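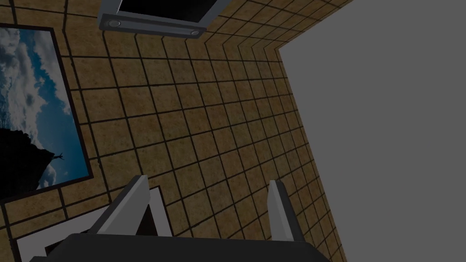 Eleven minutes to the keynote and the phone won't turn on.

Rawan Hakim held the button down. Counted. Let go, held it again. Black glass, her own face in it, hair a mess.

"Charge it," said Kuo-hua Tai.

"It's charged."

"Then the other one."

"This is the other one."

Backstage at Pristmont, the big hall, all the curtains smelling of dust. Out front they were already playing the music, the awful swelling stuff marketing paid for. The Zutik 8. Thinnest thing the company ever made. 74 working units in the whole world and two of them in this room, dead as spoons.

Kuo-hua had the laptop open on a speaker case. Typing with four fingers, fast. He had built half the startup code and hadn't slept since the hotel in Cuypers, where somebody upstairs decided, at midnight, that the lock screen should be a warmer blue.

"Did you push the blue?" she said.

He didnt answer.

"Kuo-hua. Did you push the blue."

"They told me to push the blue."

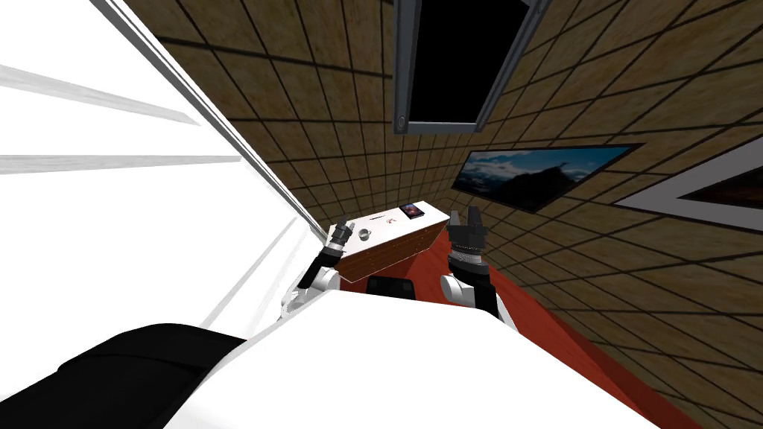 "To all of them?"

"To the demo group. So. Yes. All of them."

She sat down on the floor. Cold through her skirt. Build 1806, she'd signed for it herself, frozen, done, no more changes. She had sent an email about it. With a bold line in it!

"Roll it back."

"Needs the cable. The gold one."

"Where's the gold one?"

"Vernura."

Vernura was a four hour drive. She laughed, one short bark, and a stagehand looked over.

Then she thought of her bag. Her own phone, the old test unit, cracked corner, a sticker of a pear on the back. Never updated because she never got round to it. Same case, same screen. She dug for it. Gum, reciepts, a sock. There.

It lit up. Old blue. Nineteen percent.

"It's got your mom's texts on it," Kuo-hua said.

"Airplane mode."

"And the pear."

She was already picking at the pear with her thumbnail. It came off in strips. The music stopped. Somebody said her name into a microphone, wrong, and people started to clap.

"Don't turn it over," he said, and she went out into the light with her hand closed round the back of it.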